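Saltus > Workshop > Field Tips > Radio and drone gear care

Last updated: April

Keeping drone detection gear alive between exercises

Notes from the bench at Hitton. Written fast, will tidy later. Mostly for the people who get handed a spotter kit and a folder and told good luck.

Batteries first. Always batteries.

Storage charge, not full. Half is fine. Full packs left on a shelf swell up, and a swollen pack doesn't go back in the case. Ever. Sand bucket outside, then the disposal bin by the gate.

Date on every pack in paint pen. Tape falls off. Masking tape especially, leaves goo in the bay and then the contacts get it too.

Cold morning? Packs inside the jacket until you need them. Two on, two warm, swap.

Don't charge in the vehicle with the engine off. Kumsa lost a whole morning to a dead truck that way.

Antennas and connectors

Finger tight, then a small nudge with the wrench. Small! We had a bag of stripped connectors come back from Gisham and every one was somebody leaning on it.

Caps on when it's not connected. Dust in a connector looks like a bad receiver and you'll spend all day swapping the wrong box.

Wipe with alcohol on a lint free swab. No contact cleaner on the plastic housings, it crazes them. Found that out on a loaner.

Never key up the jammer side with the antenna off. Dummy load on the bench, every time, and only with the range permit signed. If you can't find the permit you can't find the on switch either.

Cables

Over-under coil. Ask Nipon Nuchit to show you if you never learned it, takes a minute. Wrapping round the elbow twists the core, and the long runs go first.

Velcro ties only. Zip ties get cut off with knives and knives find the jacket.

Label both ends. Same label both ends. Sounds dumb, check yours.

Coax that's been driven over is scrap. Might test OK on the bench, will quit in the rain. Cut the ends off so it doesnt wander back into the box.

Masts and tripods

Legs out all the way before anything heavy goes on top. Sandbag on the center hook if there's wind. On gravel put a square of old rubber mat under each foot.

Sand in the leg locks: take them apart, dry brush, wipe, back together dry. Oil just makes grinding paste.

Check the head screw before you lift. Not after.

Small tripods are fine for a phone or a light over the bench. Don't put a sensor head on one.

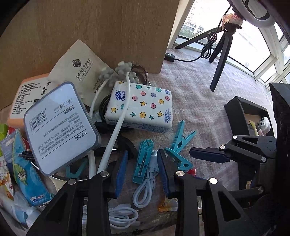

Small black tripod by the window, ring light above it, cable looped next to the legs.

Screens and optics

Blower, then brush, then cloth. In that order or you're sanding the lens.

Hood on the tablet in sun. Brightness at max eats the battery and you still cant read the map.

Thermal camera: cap on when it rides in the truck, and don't point it at the sun to see what happens.

Spares box

What goes in ours:
- fuses, the right ones, in a labelled bag
- connector caps, way more than you think
- swabs and a little bottle of alcohol
- paint pen
- headlamp, red filter
- printed frequency card, laminated

Budget was 405 for the first box, case included. Second one cost less, we already had the tools.

Log book

Hours on the fan, hours on the generator, who had it last. We change the generator oil at 20 hours when it's new, then go by the manual. Filters on the cooling fans get looked at every trip in dry country.

If a unit got dropped, write it down. No one gets yelled at. The box that was dropped and not written down is the one that quits at 3,000 feet up a hill road with the light going.

More on generators when I get to it.

Contact the Saltus workshop desk | © Saltus | Back to top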